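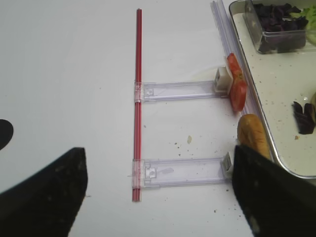 Ranger les tiroirs et les placards de la cuisine

Mis à jour le 07/06/2021

Un tiroir mal rangé se remplit toujours par l'avant. On y pose ce qu'on vient d'utiliser, le fond se bloque, et on rachète un économe alors qu'il y en a déjà deux derrière. Les conseils qui suivent valent pour une cuisine ordinaire, avec des caissons de 60 et des tiroirs de profondeur courante.

Vider avant de mesurer

Sortez tout, passez l'aspirateur dans les angles, puis une éponge avec un peu de vinaigre blanc. Laissez sécher tiroir ouvert. Mesurez ensuite l'intérieur à trois endroits : devant, au milieu, au fond. Les côtés ne sont pas toujours parallèles, surtout sur les meubles anciens. Retenez la plus petite valeur et enlevez 4 mm pour le jeu.

La hauteur compte aussi. Une louche posée à plat passe presque partout, un fouet beaucoup moins. Fermez le tiroir doucement avec l'ustensile le plus haut dedans avant de décider de sa place.

Séparateurs fixes ou réglables

Les bacs à couverts moulés coûtent peu et se lavent bien, mais ils perdent de la place sur les côtés. Les séparateurs réglables s'adaptent mieux. Ceux de chez Hendex se tendent avec un ressort et tiennent sans vis. Chez Uter, les cloisons se clipsent sur un rail : c'est plus stable, à condition de couper le rail bien droit. Une scie à métaux et une boîte à onglets suffisent. Ébavurez au papier de verre grain 120.

Si les cloisons glissent, collez dessous une bande d'antidérapant. Évitez le ruban double face ordinaire, qui laisse une colle difficile à retirer sur la mélamine. Quand le mal est fait : huile de table, une demi-heure d'attente, puis eau chaude et liquide vaisselle.

Que mettre où

Les couverts de tous les jours vont dans le tiroir du haut, près du lave-vaisselle ou de l'égouttoir. Les ustensiles de cuisson, à côté des plaques. Les couteaux se rangent à part, lame couchée dans une fente ou sous un protège-lame, jamais en vrac avec le reste.

Films, papier cuisson et sacs de congélation tiennent debout dans un porte-revues glissé dans un placard bas. Les couvercles se rangent sur la tranche, entre deux tringles à rideau extensibles posées à 20 cm l'une de l'autre.

Pour les épices, un tiroir peu profond vaut mieux qu'une étagère au-dessus des plaques, où la vapeur les fait prendre en bloc. Étiquetez le dessus des pots, avec le mois d'ouverture. Le paprika et le curry perdent leur goût assez vite, les graines entières tiennent beaucoup plus longtemps.

Entretien

Un tiroir qui grince a souvent des miettes dans la coulisse. Démontez-le, brossez avec une vieille brosse à dents, essuyez. Sur les coulisses à galets, pas de graisse alimentaire, elle rancit et colle. Un spray silicone du type Namisex convient, en très petite quantité.

Un lavage des bacs tous les 30 jours est un bon rythme. Les plastiques transparents se lavent à l'eau tiède et au savon doux, sans le côté vert de l'éponge, et se sèchent au chiffon pour éviter les traces de calcaire. Pas de lave-vaisselle si le fabricant ne l'indique pas, ils peuvent se voiler.

Les charnières des placards se resserrent deux fois par an, en mars et à la rentrée par exemple, avec un tournevis à main. La visseuse arrache facilement le filetage dans l'aggloméré.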